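Bratwood bin parts, teleop set

README, last touched 2022-05-01

Two-arm demos of picking stamped metal parts out of a blue plastic bin. For training grasp policies. Read the notes before you load anything, some of it isn't obvious.
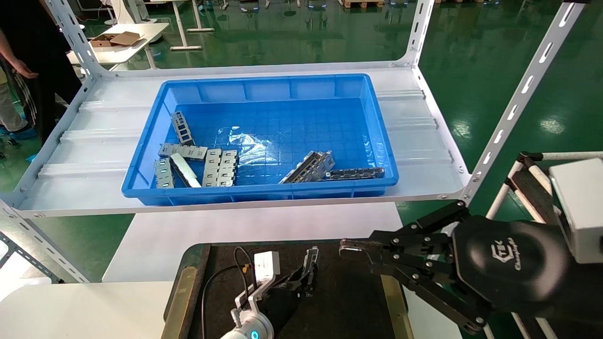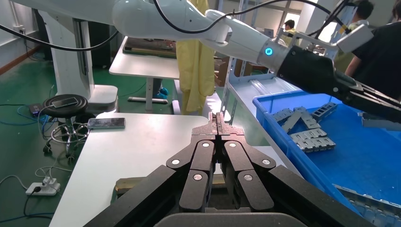
Desora

What's in it
274 episodes, 23 held back for testing. Don't train on those. Split list is in splits.txt, one episode id per line.
2 arms, both with two-finger grippers. Joint positions, gripper opening, head view and wrist views, all on the same clock.

Parts
Brackets, rails, slotted strips, connector cages. Thin and shiny, they catch on each other. Depth is poor on the bright faces, holes come out as noise. Use colour if you can.

Labels
Each episode has a start, a grasp and a release time. Marked by hand. Failed grasps are kept and flagged fail=1, please dont filter them out without saying so in your results.

Known problems
- 2 episodes have no left wrist view. Loader skips them, prints a warning.
- people walk through the background. Fine for training, not fine for sharing outside the group.
- Bach loader older than the October one reads gripper opening upside down. Update it.
- lighting changes between sessions, not logged

Not in here
No force readings. No tidy bins, parts go in as they fall. The Vernach set has seperate calibration, do not mix the two without redoing the camera offsets.

Questions: open an issue, put the episode id in the title.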